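Flernora Contact Planner 2 - Grasp planning for cloth and other soft goods

2 min read

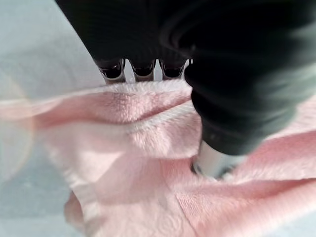 Flernora is the contact planning module in the Drirutard control suite. It takes wrist camera images, joint positions and finger torque, and returns a short sequence of finger targets for picking, folding or flattening fabric. It runs on the cell controller next to the motion stack and does not need a network connection once installed.

Most grasp planners look for a rigid shape and score places to hold it. Cloth has no fixed shape to score. Flernora works from local features: ridges, hems, seams and the creases between them. Each one is tracked as a curve with a confidence value, and the planner picks a contact point along the curve that leaves enough slack for the fingers to close.

How it works

The perception stage runs on every camera image. Pile fabrics such as fleece and terry have soft outlines that confuse ordinary edge detectors, so version 2 uses a learned boundary model in place of the old threshold filter. Images with heavy motion blur are still used, but blurred regions are given less weight.

The planning stage proposes a contact, an approach direction and a press depth. Press depth is limited by torque feedback. If the finger meets resistance before the expected height, the planner treats it as the support surface and stops there. The limit can be set per finger.

The control stage sends finger targets at 400 Hz. A planned motion can be replaced mid-stroke if the fold moves, with blending between the old path and the new one. Operators can turn blending off for testing - expect visible jerk if you do.

Specifications

Control rate: 400 Hz
Torque sampling: 1000 Hz
Planning time per contact: about 33 ms on the reference controller
Camera inputs: up to 2, wrist or fixed
Hand models: any hand with position control and torque readback at each joint
Configuration: text files, reloaded without a restart
Logging: images, targets and torque on a shared clock
Interfaces: C++ and Python

Setup

A hand description file is required. It lists the joints, their limits, and the shape and position of each fingertip. Tip geometry matters more than anything else in the file, and a tip radius copied from a different hand is the most common cause of missed folds. The setup tool includes a touch routine that measures tip position against a flat plate.

Camera calibration uses the standard Drirutard board. Repeat it after any change to the wrist mount.

Known limits

Sheer and highly reflective fabrics are not supported. Stacked layers of the same color may be read as one layer, and the planner will then pick up both. A finger that covers most of the camera view will reduce ridge tracking until it moves away; a second, fixed camera helps.

Licensing and support

Licensed per controller, with updates included for the first year. Existing version 1 licenses can be moved over until the end of July. Hand description files from version 1 need to be converted with the supplied script. Integration support is provided by Findale and, for textile handling lines, by Özkan.

Page updated April 6, 2025

Related items

Drirutard Motion Core
Drirutard Calibration Board and Touch Plate
Flernora Log Viewer
Writing a hand description file
Flernora release notes, version 2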